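Our New Travel Backpack, Six Months and Six House Sits Later

I'll start with the zipper because everyone asks about the zipper. It's fine! It has caught exactly once, on a train platform in Parnis with the doors about to close, and I blame myself for stuffing a raincoat in sideways.

The bag is the Aluvent carry-on backpack, the mid-size one in dark green. I bought it in July of last year, then left it in the closet until winter because my old bag was still hanging on by a thread (one strap, really, and a lot of duct tape). We live out of our luggage for most of the year, going from one house sit to the next, so a bag isn't a small purchase for us. It's my closet, my desk drawer and, on one long ferry night, my pillow.

First big test was Viltordale. We had two elderly cats to look after and a house at the top of a hill that the owners had described as "a short stroll from the bus." It was over 400 steps. I know because there was a painted sign at the bottom, very proud of itself. I went up with the Aluvent fully packed, plus a bag of groceries in each hand, and when I got to the front door my shoulders felt okay. My legs were another story. The hip belt does most of the work, and it's wide and soft enough that it doesn't dig in when you're wearing thin summer clothes.

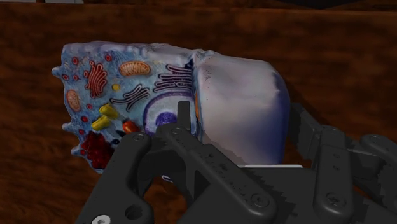 What I like less is the front pocket. It looks roomy when the bag is empty, but once the main part is full there's hardly space for a passport and a pack of gum. I kept putting my phone in there and then having to wrestle it out at every ticket gate, with a line of very patient people behind me. Now the phone goes in my jacket and the pocket holds receipts and dog treats. My husband has the same bag in gray and says he has no trouble with his, but he also travels with two shirts and a toothbrush.

The inside opens flat like a suitcase, and I really love this. No more digging down to the bottom for socks! There's a mesh divider on one side and two straps on the other. I use packing cubes from Marín, which were a birthday present and fit three across if you squash the middle one a little. The laptop sleeve is at the back and has decent padding. My laptop is nothing fancy and it has survived buses, a rowboat and one enthusiastic Labrador.

Rain is so-so. We got caught in a proper downpour on the walk from the station to our third sit, and after twenty minutes or so the top seam let some water in. My book got wet (a library sale book, no tears shed). There's no rain cover in the box, which seems stingy at this price, so I bought a cheap one and it lives in the side pocket now. The other side pocket takes a water bottle as long as it's a skinny one. My nice fat thermos fell out twice before I gave up.

I wrote to the company about a loose thread on the left strap and they answered the next day and offered to repair it for free. I would have had to mail it in, though, and we were between houses with nowhere else to put my things, so I sewed it myself in a kitchen with a parrot watching. It has held since.

Would I buy it again? Yes, I think so, though I'd wait for a sale. If you mostly take weekend trips you can find something lighter for a lot less. For weeks on the road with a bit of everything in it, from hiking socks to one decent dress, it suits me very well. We leave for the coast soon, three hens and a pond full of goldfish this time, and the bag is already half packed by the door.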